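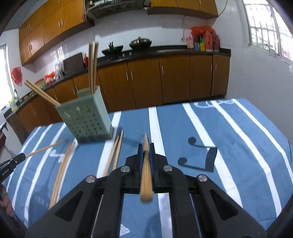

4. Setting up the Zodel rice cooker

Before first use

1. Take out the inner pot, the steam tray and the measuring cup. Remove all packing, including the card disc under the pot.
2. Wash the pot, tray and cup in warm soapy water. Do not put the pot in a dishwasher.
3. Dry the outside of the pot fully before putting it back.

Caution: never pour water into the cooker body. If this happens, unplug it and contact Prurnora service.

Cooking white rice

1. Rinse the rice in a separate bowl until the water runs almost clear.
2. Tip it into the pot and fill with cold water to the matching line.
3. Close the lid until it clicks, then press COOK. A full pot takes 40 minutes – smaller amounts finish sooner.
4. When the light turns amber, leave the lid shut for a few minutes, then loosen the rice with the paddle.

Note: the paddle is packed separately, in the sleeve with the mains lead. Metal spoons will scratch the coating.

Keep warm

The cooker switches to KEEP WARM by itself. Press CANCEL to stop it. Do not use this setting for more than 12 hours, or for brown rice.

Spare pots and lid seals can be ordered under part number 597. Seals from the older Dinsa model do not fit.

Revised January 2022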